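Deux bras pour une assiette

On me demande souvent, à l'atelier, combien de temps nous avons gagné. Je réponds 133 heures, mais dans l'autre sens : c'est ce que nous a coûté jusqu'ici, le mardi soir et quelques dimanches que je préfère ne pas détailler à la maison, la capacité de tenir une assiette avec deux bras robotisés.

Une assiette, je le rappelle aux plus jeunes, se tient très bien avec une main.

Je ne suis pas un repenti. J'ai voté pour ce projet, j'ai proposé son nom (Jemal, huit voix contre deux pour « Plongeur 1 », qui était meilleur) et j'ai défendu l'achat des moteurs devant des gens qui voulaient une scie à ruban. Mais je commence à me méfier de la phrase que nous répétons aux visiteurs de Marmont : « à terme, ça débarrassera la table ». Quel terme ? Quelle table ? La nôtre est blanche, entourée de trois cloisons grises, éclairée comme un bloc opératoire. Celle de ma cuisine a une nappe, des miettes et un chat.

Meron Alemneh, qui a écrit l'essentiel du code, trouve que je pose mal la question. Selon elle, on ne construit pas une machine chez soi pour qu'elle serve, on la construit pour cesser de croire que les choses faciles le sont. Elle a passé un mois de juillet entier sur la synchronisation des deux pinces. L'une serrait, l'autre tirait, et la vaisselle arbitrait. Depuis, elle regarde les serveurs de restaurant avec une déférence un peu gênante.

Je lui accorde le point, en partie. Le bricolage a toujours été une manière coûteuse d'apprendre le respect. Ce qui m'agace, c'est qu'on l'habille en économie. Le catalogue Trimier promet du « temps libéré » à la page des pinces, 93 euros la paire, câbles non fournis. Personne n'oserait écrire cela d'un modèle réduit de locomotive, et c'est pourtant la même passion, avec les mêmes vis qu'on cherche à genoux.

Alors disons-le comme les modélistes : c'est beau, ça occupe les soirées, ça prend la moitié de l'établi. La vaisselle, je la fais en rentrant.

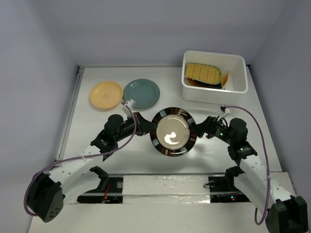 Jemal à l'ouvrage, une pince de chaque côté de l'assiette. Atelier de Marmont.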